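## Loyalty cards, vouchers and points: keeping them in order at home

Most households have more store credit lying about than they think. Paper vouchers go in the fruit bowl, plastic cards go in a coat, and the points sit on an app until they lapse. The tips below came out of an evening spent clearing our own kitchen drawer, which held 13 cards, of which 5 still had anything on them.

### Sort first

Tip everything out on the worktop in one go. Include the purse, the car door pocket and whatever is behind the clock. Make one pile for cards with money on them, another for points cards and a third for paper. Anything from a shop that has closed goes in the bin, cut in half.

Check the balance on each card before you decide what it is worth keeping. Most have a number or web address on the back. Ours from the Trullholm garden centre had to be taken to the till, as they don't do balances by phone. Write the balance and the month on a small sticky label and put it on the front of the card, clear of the magnetic strip and the barcode.

### Note the numbers

Copy the long number from every card that holds money into a notebook, along with the name of the shop and the date it runs out, if there is one. Keep the notebook somewhere other than with the cards. If a card goes missing, many shops will want that number before they can look for the balance, and some will want the till receipt as well. Fold the receipt round the card with an elastic band until the card is used up.

Till receipts on thermal paper fade, sometimes within a few months in a warm kitchen. Photocopy them, or take a picture on your phone and put it in a folder called Receipts.

If a shop lets you register a card in your name, do it the same evening. Dultitz (homewares) takes a few minutes online and will move the balance to a new card if the old one is lost. Shops that won't register cards are best spent first.

### Coupons on packets

On-pack coupons and codes are the ones most often thrown out by mistake. Look at the packet before it goes in the bin, including inside the flap and under the seam. Cut round the whole code with a good margin, and keep the best-before panel too if the offer asks for it.
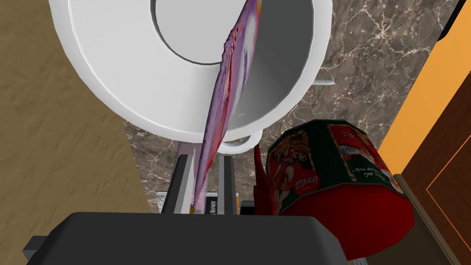 *Crumpled packet over a white bowl.*

Wipe any packet with a damp cloth before you cut it, then let it dry flat under a book. Greasy coupons stick to each other and the ink comes away. A small envelope pegged inside a cupboard door will hold them, with the earliest date at the front.

If the code has to be typed in, do it straight away and write "done" across it in pen. We have typed the same Dai biscuit code in twice and been locked out for the day.

### Points

Points schemes vary, so read the rules once and write the main ones in the notebook. What you want to know is:

- how many points make a voucher
- whether points lapse if you don't shop for a while
- whether two cards in one house can be joined

The Draltenby supermarket scheme gives a voucher for every 1,000 points. We had 3,009 on the card and had never asked for one, so that was three vouchers and a few points over. They came off the next big shop.

Points can usually be added afterwards if you forget your card. Keep the receipt and ask at the desk, but don't leave it too long – a fortnight is a common limit.

### Using them up

Put the cards with money on them at the front of your purse, soonest date first. Small leftovers are awkward. Most tills will take the last bit from a card and let you pay the rest another way, but tell the cashier before anything is scanned through as paid. At a self-service till, choose gift card first, then your bank card for the remainder.

Don't save a card for something special unless it has no end date. Washing-up liquid and light bulbs are a perfectly good use for one.

When a card is empty, ask whether it can be topped up again. If it can't, cut it up so that it doesn't find its way back to the drawer.

### Giving a card

Load it close to the day you give it, as the time limit often starts when the card is bought. Put the activation receipt in the envelope with the card. Fold the price inwards if you prefer.

### Twice a year

Go through the notebook in January and July. Cross out what has been spent, move anything near its date to the front of the purse and empty the coupon envelope. It took over an hour the first time, and goes much quicker once the balances are written down.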